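Sorting the small stuff
by Shalini Nigam

I've been having a go at the clothes again, and this time I began with the bits I always leave till last. Tights, mostly! I used to ball them up and shove them to the back of the drawer, and then every January I'd pull out a great knot of the things and spend half the evening picking it apart (and swearing, if the children were out).

My neighbour in Bivden Road folds hers. Legs together, smooth them flat, fold into a long strip and then decide whether you can be bothered to go any smaller. I can't, usually. A long strip sits very nicely along the side of the drawer and you can see the colour without digging about.

You do need a clear bit of table, mind. I keep the pile on a tray at one side so it doesn't creep across, although stripy tops and anything baggy will slither over the edge whatever you do. Do the thin, slippery things first while you've still got some patience, then the tops, which more or less fold themselves after that.

If you've got spares in good nick, the Sinwood swap table is back in January and they're always short of plain colours. Pairs folded together, please, and no holes. I'll be bringing 7 pairs myself, and one very optimistic skirt.
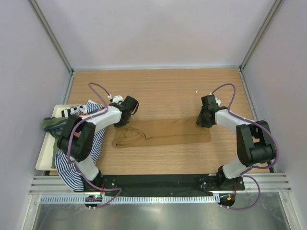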